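3.2 Surface wear in returnable gray bins

Reading time: 4 min

Print this page | E-mail this page

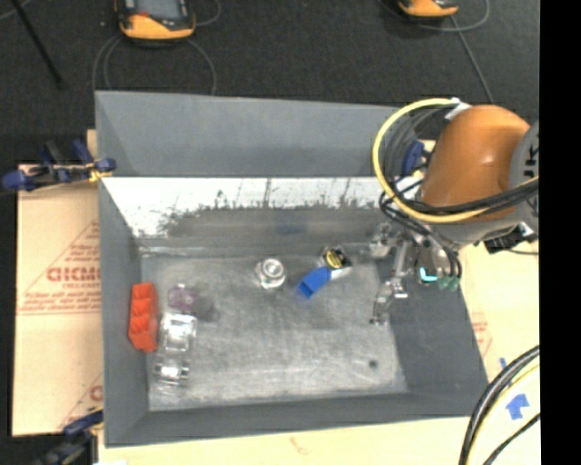

Figure 2. Gray bin seen from above. Thin dark vertical scratches mark the bright band on the inner wall; the bin floor is mottled and scuffed.

Returnable bins are washed on a fixed schedule at most produce depots, and the schedule is usually set by the number of trips and not by the state of the surface. Our concern in this section is whether the state of the surface changes how much soil stays behind after a standard wash. Earlier work at the Fusbridge depot (Section 2) found that bins of the same age could differ widely in residue, which suggests that age alone is a poor guide to cleaning need.

We drew 300 bins from the pool that serves the Dremumville packing sheds. Bins with split rims or broken corners were set aside before the first wash, leaving 284 for analysis. All sampling took place in October, when the pool carries mostly root vegetables and the soil load is heavy. Bins were taken from the return line as they arrived, with no sorting by age or supplier.

Each bin was graded by two readers working apart, Tapley and Barasa, using the Horrocks wear scale. The scale treats the walls and the floor as separate zones. Wall wear is graded on the length and direction of scratches, and floor wear on the share of the surface that has lost its original finish. Discoloration is noted but does not enter the grade. Small round marks, streaks and color patches are recorded under the same heading, as the scale gives no means of telling a stain from a change in the material itself. Where the readers disagreed, a third reader (Haworth) graded the bin without sight of the first two scores, and the middle value was kept.

The division into zones matters in practice. Vertical scratching on a wall and general scuffing on a floor can produce the same overall score under a single-zone scale, yet they present different surfaces to the wash. Spray reaches the upper wall at a steep angle and drains quickly. Water on the floor stands until the bin is tipped, and fine soil settles out of it during that time. A floor with shallow scuffs over its whole area may therefore hold more residue than a wall with fewer but deeper marks.

Washing followed the depot's normal cycle, with Drenum detergent at the strength used for daily work. Bins were tipped, drained and left to dry on racks overnight. Swabs were then taken from a square of 100 square centimeters on the floor and a square of equal size on one long wall. The wall square was placed at half height in every bin, whether or not the worst wear fell there. This keeps the samples comparable but will understate residue in bins where wear is concentrated near the rim.

Two limits should be noted. The wear scale is a visual one and says nothing about scratch depth, which we did not measure. The bins also came from a single pool, and the handling they receive at Dremumville may not match that at depots where bins are nested when empty. Floor and wall results are reported separately in Section 4, and no combined score is used.

Contact: Chelsea Bramwell, corresponding author | Copyright the authors | Back to top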